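Home | Kitchen | Laundry | Garden | Workshop | Letters

Looking After Your Mixing Bowls and Basins

I have been meaning to write this page since January, when my sister-in-law came to stay and asked me, very politely, whether I always stored my best bread bowl under the cast iron skillet. I did, and I had the chip to prove it. So I spent a good part of that month going through every bowl in the house, and I've been a lot kinder to them ever since.

Washing

Warm water, a soft cloth and a little dish soap will take care of nearly everything. Let the bowl come to room temperature before you wash it, especially stoneware that has been in the refrigerator overnight with dough in it. Cold clay and hot water are not friends. I lost a lovely big Wustuno bowl that way (it went with a noise like a cap gun, and the dog wouldn't come in the kitchen until supper).

For dried-on dough, use cool water first. Hot water cooks the flour and turns it to glue, and then you're there with a scraper for half the evening. Fill the bowl with cool water, go do something else, and come back when it has softened up. A plastic dough scraper lifts off what's left.

Please keep steel wool away from anything glazed. It may look fine the first few times, but you are putting little scratches in that will hold on to beet juice and tea.

Gray marks from spoons and whisks

These drive people crazy, and I get more letters about them than anything except moths. They look like scratches, and most of the time they're only metal that has rubbed off the utensil onto the glaze. Make a paste of baking soda and water, about as thick as frosting, and rub it on with a damp cloth in small circles. Give it a minute or two, rinse, and look again in good light. Stubborn ones may want a second round. A mark you can catch with your fingernail is a real scratch, and the paste won't help you there, I'm sorry to say.

I switched to a wooden spoon and a silicone whisk for my nicer bowls and the marks have pretty much stopped.

Smells

Onion, garlic and fish will hang around in plastic bowls much longer than in glass or glazed ones. Wash the bowl, then leave it out in the sun for an afternoon, right side up. If it's the wrong time of year for that, crumple a couple of sheets of plain newsprint, put them in the dry bowl, snap the lid on and leave it overnight. My mother did this with her picnic boxes in Prorncombe and I've never found anything better, though you do have to wash the bowl again afterward.

Chips and cracks

Run your finger lightly (lightly!) along the rim every so often. A small chip on the outside of the foot is nothing to worry about. A chip on the rim or anywhere inside is different, and I would stop using that bowl for food. Bits of glaze can come loose, and the bare clay underneath soaks up whatever you put in it.

To check for a hairline crack, set the bowl on your palm and tap the side with a knuckle. A sound bowl rings, and a cracked one gives you a flat little thud. Lieven Maes, who kept the china counter at Dellton for years and sold me half of what I own, used to tap every single piece before he wrapped it. I thought it was a bit of theater until he set one aside and showed me the line running up from the foot.

Retired bowls have plenty of life in them. Mine hold clothespins, seed packets, and in one case a very happy begonia, though that one has to sit on a saucer with a few pebbles under it.

Stacking and storing

Put the heaviest at the bottom and go up by size, and never nest more than 3 of the big ones together. Slip something soft between each one. I cut up an old flannel sheet with pinking shears, and felt squares or even paper plates do nicely too. If two bowls get stuck together, put ice water in the top one and stand the bottom one in warm water (not hot) and wait. Don't twist them. They'll let go on their own when they're ready.

Low shelves are best for anything you need both arms to lift. I kept my wide Lindemann basin on top of the refrigerator for far too long, and every time I brought it down I held my breath.

Enamel basins

Enamel is glass over metal, so treat it like glass. Dry it well, paying attention to the rim, where rust likes to start. If you see a rusty spot on the outside, rub it with half a lemon and some salt, rinse, dry it thoroughly, and then wipe on the thinnest film of cooking oil. Check it again in a few weeks. A basin that has rusted on the inside can go out to the garden and be useful for potatoes.
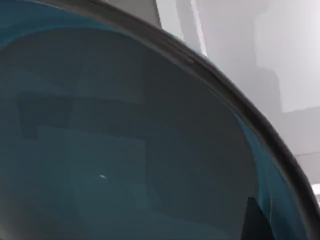
A big blue bowl with a darker rim.

Contact us | Copyright, all rights reserved | Back to top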